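主题：Re: 银线搭扣总是松开，请教做法
发件人：Takeshi Sekiguchi
收件人：手工首饰邮件列表

各位好：

我是关口，在列表里读了很久，发言不多。中文不是我的母语，如果有写得不清楚的地方，请告诉我，我再解释一次。

上一封信里提的搭扣问题，我去年也遇到过，所以想把我的做法写下来。

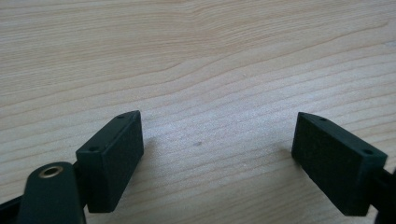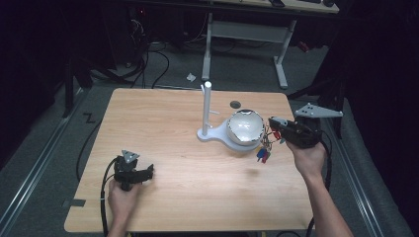 一、先回答原来的问题

> 我用 Hakotik 的半硬银线做了 S 形搭扣，刚做好时很紧，
> 戴了几个星期以后就松开了。链子有点重，坠子是铜的。
> 是不是应该换更粗的线？还是我弯的方法不对？
> 另外，做好以后要不要再用锤子敲？

我认为线的粗细不是主要原因。半硬的银线在弯的时候会变硬一点，可是如果焊接时加热过，它又变软了。您信里没有写有没有焊接。如果两端的小圈是焊上的，那么搭扣的中间部分很可能已经退火，所以拉几次就变形。

我的顺序是这样的：先剪线，长度52毫米，两端用锉刀磨圆；然后弯两个小圈，需要焊接的话在这一步焊；酸洗、冲水、擦干；最后弯大的弧形，放在钢砧上轻轻敲。敲的时候只敲弧形的外侧，不要敲到交叉的地方，不然线会变薄，以后容易断。我一般每一面敲3遍，敲完用手指试一试弹力。

还有一点，大弧和小圈之间的角度，我以前做成平的，后来改成90度。这样链子转动的时候，搭扣不会跟着翻过来。不过这个是个人习惯，别的朋友可能有不同的意见。

二、关于滚筒抛光

有人在二月的信里说，用滚筒加钢珠也可以让银线变硬。我试过，表面确实硬了一些，也很亮，但是里面的变化不大。对于比较重的坠子，我觉得还是要先敲，再放进滚筒。我的滚筒是旧的 Trurard，声音很大，晚上不敢开，所以这方面的经验不算多。

三、材料

Hakotik 的线我也在用，质量稳定，只是线卷外面几圈有时候有划痕。Broretti 的目录里有一种全硬的，编号1292，弯小圈比较费力，不适合做很小的搭扣，做耳钩倒是不错。Hosseinzadeh 的店里卖的铜线我还没有用过，如果哪位用过，请说说颜色变得快不快，我想做一条给我太太的项链，她的皮肤比较敏感。

另外想请问：您的坠子有多重？链子是自己编的还是买的？如果超过一般的重量，S 形搭扣也许不是最好的选择，可以考虑用 T 形的棒扣，棒要比圈的内径长不少，才不会自己滑出来。

回信慢的话请原谅，我白天上班，通常晚上九点以后才看邮件。

祝工作顺利

Takeshi Sekiguchi（关口）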